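Open Day at the Gronow Lock Works
5 Nov 2018

Gronow is a small town on the river below Flavard, and most people drive through it on the way to the coast. I had done the same for years. This month the old lock works on Surnar Street opened its doors for a day, as it does every November, and I went with my sister, who collects padlocks and had been asking to go since spring.

Parking is behind the building, up a gravel track with one bad pothole. Admission was $4, paid at a folding table inside the gate. For that you get a paper wristband and a map of the site, which was a photocopy of a photocopy and hard to read around the stairs. We ended up following other people.

The works made locks and door hardware until the big order from the railroad ended, and after that it got by on repairs and key cutting. The front half is now rented out as workshops and classrooms. The back half still has the original casting floor, the pattern store and the tool room. All of it was open except the boiler house, which has a problem with its roof.

Our guide was Nerys Bevan, who started in the office here straight out of high school and later moved to the bench. She talks fast and does not use notes. Her group had seven people in it, and she got us around the casting floor in half an hour. The molds are still on their shelves, with part numbers painted on the ends. She showed us how the sand was packed and told us what the floor was like in summer. Two men used to trade places at the furnace every ten minutes.

The pattern store was the best part for me. It is a long room with drawers up to the ceiling and a ladder on a rail. Every drawer holds patterns for one model of lock, and the labels are in the same neat hand all the way along. The Brovska, a heavy rim lock for barns and warehouses, takes up five drawers by itself. My sister has one at home with no key, so she asked a lot of questions here and we fell behind the group.

After that we went through to the front half. 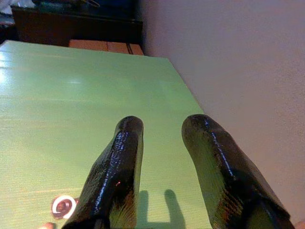 At the green table, front workshops.

Lunch was in the old canteen. There was a choice of bean soup or a ham roll, and the coffee was free if you brought your own cup, which we had not been told. The line took around 3 songs from the radio to clear. The walls have framed staff photos going back to the first years, and an older couple at the next bench were trying to find her father in one of them. They had him narrowed down to the back row when we left.

The afternoon talk was on how keys were cut by hand before the works bought its first machine. A blank was clamped next to the finished key, smoked over a candle, tried in the lock, and filed wherever the soot had rubbed off. An experienced cutter could do a simple one in the time it took to boil a kettle. The warehouse locks took most of a morning. Apprentices spent their first year filing blanks flat and were not allowed near a lock until the second.

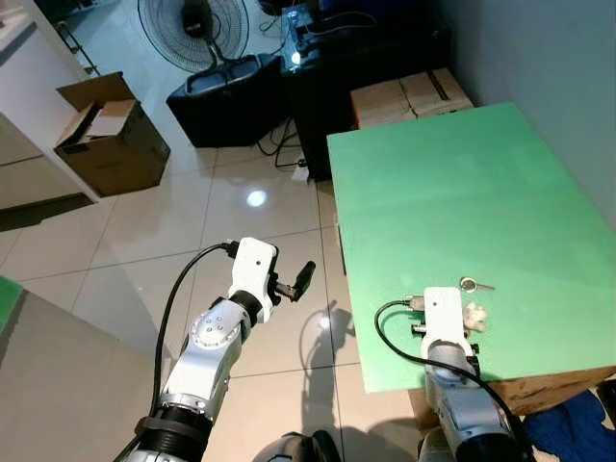 A good key, according to the talk, was judged by how little it had to be pushed. If you had to lean on it, it went back to the bench. The cutters stamped their initials on the work, and the foreman kept a book of returns with a page for each man. That book is in the tool room in a glass case, open at a page with four entries on it. I would have liked to see more of it.

The shop by the exit sells reprinted catalogs, key rings and small tins of lock oil. I bought the catalog. My sister bought oil and left her name for someone to look up the Brovska number, and they said it may take until after the holidays.

If you go next year, wear shoes with a decent sole for the casting floor, and bring a cup.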